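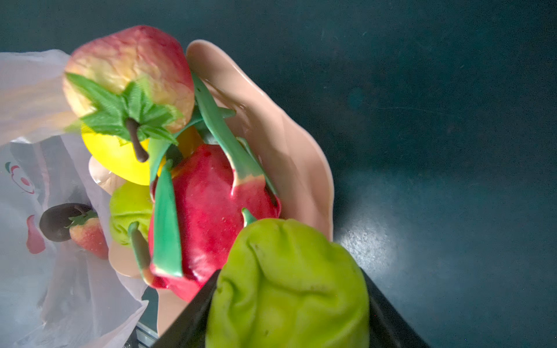
Foros > Pintura y dibujo > Encargos y ventas > El cliente quiere otro perro

trementina_pura
9 de septiembre de 2025
Abro hilo porque ya he hablado del tema con toda mi familia y me han pedido que pare. Encargo de un retrato de perro, óleo sobre lino, mediano. Precio cerrado: 900 euros, 200 de señal y los 700 restantes a la entrega. Mandó fotos, aprobó el boceto y aprobó el color. Lo llevo a enmarcar a Queiroz, queda precioso, se lo enseño y me dice que el perro "tiene cara de estar pensando en otra cosa". Quiere que se lo repinte con una expresión más noble. El perro de las fotos tenía exactamente esa cara. ¿Se lo cambio o me planto?

veladura
Te plantas. Aprobó el boceto por escrito, supongo.

trementina_pura
Por WhatsApp, con un pulgar hacia arriba y un corazón.

veladura
Pues eso es un contrato. Con corazón, casi notarial.

marco_suelto
No estoy de acuerdo. Son veinte minutos de pincel en las cejas y cobras 700 euros. He retocado bodegones enteros por mucho menos, incluida una pera que según la clienta era "demasiado pera". El orgullo no paga el lino.

gris_de_payne
Veinte minutos si el óleo está para eso y no lo has barnizado. Si lo has barnizado, reza. Y lo malo de los retoques es que nunca hay uno. Le pones las cejas nobles y entonces las orejas parecen de otro perro.

marco_suelto
Lo de las orejas te lo compro.

trementina_pura
Sin barnizar todavía, gracias al cielo y a mi pereza. El marco sí que está pagado, y de mi bolsillo.

veladura
¿Has puesto tú el marco? ¿En un encargo? Ahora empiezo a entender al cliente.

lapiz_blando
Yo vengo de la otra acera, soy de los que encargan. Hace unos años pedí un retrato de mi moto para la colectiva de motos de la sala Soda. La pintora me entregó una cosa maravillosa con el depósito del color que no era. No dije nada. Lleva desde entonces en el pasillo y cada vez que paso pienso en el depósito. Prefiero mil veces al cliente que protesta.

gris_de_payne
¿La colectiva en la que colgaron 19 cuadros en una pared para ocho? Había uno detrás de la puerta de los baños. El mío.

lapiz_blando
¡Esa! Lo vi, creo. Al salir.

carton_pluma
Perdón por desviar, pero ya que habláis de colgar: ¿barra con ganchos o clavo de toda la vida? Estoy montando un rincón para las piezas pequeñas y no me aclaro.
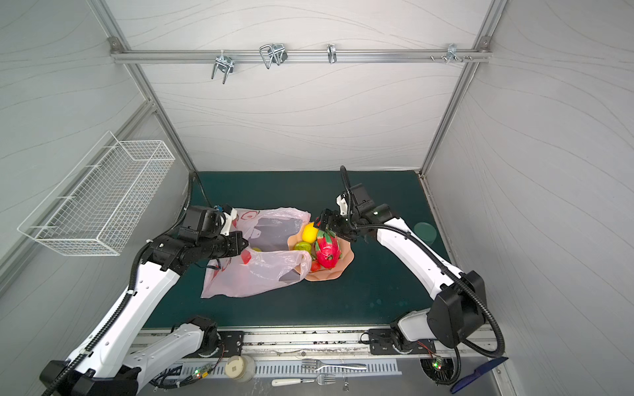
Barra de aluminio con ganchos y, a la izquierda, la cesta de malla blanca.

marco_suelto
Barra siempre. Mueves las piezas sin dejar la pared como un queso. Ahora bien, con ganchos de varios tipos nivelar es un deporte de riesgo. Iguálalos.

veladura
Clavo. Las barras se acaban viendo más que los cuadros. En Dusel pusieron unas y la gente preguntaba si estaban en venta.

carton_pluma
¿Y lo estaban?

veladura
Ni idea, los cuadros desde luego no se vendían.

gris_de_payne
¿Podemos volver al perro?

trementina_pura
Gracias. Novedades: le he propuesto una sesión de retoque gratis, una, por escrito y sin corazones, y a partir de ahí se cobra aparte. Dice que se lo tiene que pensar y que de paso le pregunte a "alguien que entienda de perros".

marco_suelto
Buena salida. Añade una fecha límite o te lo encuentras en octubre todavía pensando.

veladura
Sigo diciendo que te tenías que plantar. Ahora le has reconocido que el perro está mal.

trementina_pura
Le he reconocido que quiero cobrar. En la convocatoria de Pedar piden obra animalista, por cierto, así que si no lo recoge lo mando allí con el título de "Pensando en otra cosa".

lapiz_blando
Yo lo compraría. ¿El collar es del color que toca?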